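Notes for session three, break-even. I talked fast at the end last time, so I've written this one out in full. Bring a calculator, or your phone, I don't mind which.

## Where we left off

Last time we sorted costs into two piles. Fixed costs show up every month even if you sell nothing (rent, insurance, the phone bill). Variable costs only show up when you make or sell one more of the thing. A few of you asked about electricity, and the annoying answer is that it's a bit of both. For a small shop I'd put it in the fixed pile and move on. If you run a kiln, don't do that!

Zyanya Beltrán asked a better question after class, which was where her own time goes. I'll get to that, because I gave her a pretty mushy answer in the hallway and I've thought about it since.

## The one formula

I promised there would only be one, and I'm sticking to it:

**break-even units = fixed costs ÷ (price − variable cost per unit)**

The part in parentheses has a fancy name, *contribution margin*. I just think of it as what each sale throws into the bucket. The fixed costs are the size of the bucket. Once it's full, everything after that is yours (well, yours and the tax people's).

## Ballport, worked through

Ballport is our pretend-you-own-it gift box business for the rest of the term. You sell one kind of box, online, out of a rented room.

| Item | Amount |
|---|---|
| Rent and insurance, per month | $982 |
| Website and phone, per month | $191 |
| Price of one box | $50 |
| Contents, packaging and postage, per box | $18 |

Fixed costs first: 982 + 191 = 1,173.

Each box throws 50 − 18 = 32 dollars into the bucket.

So 1,173 ÷ 32 = 36.66, and you can't sell two thirds of a box, so it's 37. Always round up. I know the calculator says 36 point something and your heart says 36, but at 36 boxes you've put in $1,152 and you're still $21 short.

Try it again with the price down to $42. The bucket is the same size but each box only throws in $24, so now you need 49. That's twelve more boxes a month to pay for a discount that didn't look like much when you typed it in. I find this the most useful thing in the whole course — people knock a little off the price when they get nervous, and they hardly ever go back and do the division.

## Zyanya's question

OK, your time. There are two ways to handle it and I've used both.

1. **Pay yourself a fixed amount.** Pick a monthly figure, even a small one, and add it to the fixed pile. The break-even number goes up, sometimes by a scary amount.
2. **Pay yourself per box.** Guess how long one box takes, put an hourly rate on it, and add that to the $18. This works well if the work really does grow with the sales.

What I said in the hallway was to leave it out until the business is steady. I take that back. Leave it out and you can break even for years while working for free, and I did exactly that with my first stall. Over a year of early mornings, and the spreadsheet said I was doing fine!

For Ballport, use the first way in the homework. You choose the amount, and write one sentence on why you picked it.

## Things that trip people up

- Mixing months and years. If the rent is monthly, everything else in the fixed pile has to be monthly too. Divide yearly bills by twelve.
- Counting the stock you bought as a cost right away. It's only a variable cost when the box goes out the door.
- Card fees. They're a slice of the price, so they belong with the variable costs, and they change when you change the price.
- Forgetting returns. We'll come back to these in November with the Cuder and Gashi case studies, so just keep them in the back of your mind.

## Homework

Redo the Ballport table three times: once with your own pay added, once with postage up by $3 a box, and once with both. Show the division each time. Then write me a short paragraph on which change worried you more. I'm not looking for a right answer there, I just like reading them.

Next time we start on what goes in the box and how to pick between suppliers. 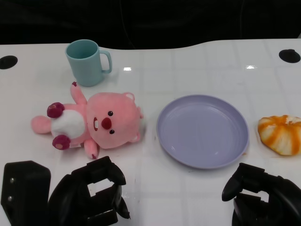 Have a look at the Protunico price sheet before then, the first page is enough, and circle anything where the cost per item drops when you order more.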